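Ferstead notebook, August, after lunch
Canister task, wrist view
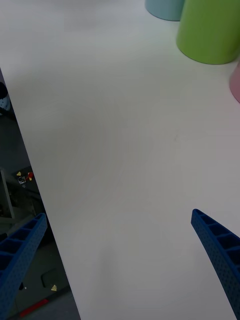
Wrist cam, fingers open. Blue, green and a bit of pink at top right.

Back on the canisters today! I want 200 good demos before we retrain, and we're at some 100 now. Too many of my early ones start with the fingers practically touching the green one, so I'm starting farther out and varying the approach more – slow going, but the paths look nicer on replay. Tossed 3 where I bumped the pink one and kept going (sorry, Drernia folks, I know you like the messy ones).

To do: shuffle the color order, try starts from over the table edge, ask Preltden about labels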